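Galeler shed crew builds its own hand-held gripper

2 min read

Search news, events, people

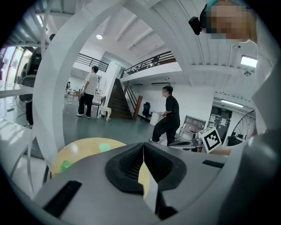 What it is

A gripper you carry round by hand. Grey body, two black rubber-padded fingers that meet in the middle, ribbed on the inside so things don't slide out. Camera looks down over the fingers and records what they're up to. The idea is you do the job yourself, pick up, put down, over and over, and a robot arm learns from the recordings later. Arm's still on the bench. More on that below.

Who's doing it

Members of the Galeler shared workshop, led by Kojo Alhassan, who started on the design at home last April and moved it in when he ran out of kitchen. Six people on the build now. Parts budget was 400 dollars and they've gone over it, mostly on fingers.

"First lot of pads had no grip at all," Alhassan said. "Second lot gripped fine and then tore. These ones I'm happy with, so far."

Small stuff on a round yellow table is the current practice job. Little green pieces, pick one up, move it, let go. Dull work, he admits, and you do get a sore wrist after over 40 goes. They swap every 20 minutes.

Still to do

The trigger sticks. Body needs reprinting with a bit more room round the spring, and the curved mount flexes more than they'd like when the hand turns quickly. Black-and-white marker cubes are in use for working out where the gripper is in the room, colour of the lights seems to matter less than they feared.

The arm is a second-hand Larnier with one dud joint. A replacment motor is on order from Gokell, no delivery date yet. Untill it turns up, it's hand-held only.

Want a go?

Open night is February 14, 2020, doors at 6. Free, bring closed shoes. Files for the printed parts will be shared once the trigger's sorted, Alhassan says, not before.

Shares 40 | Comments 6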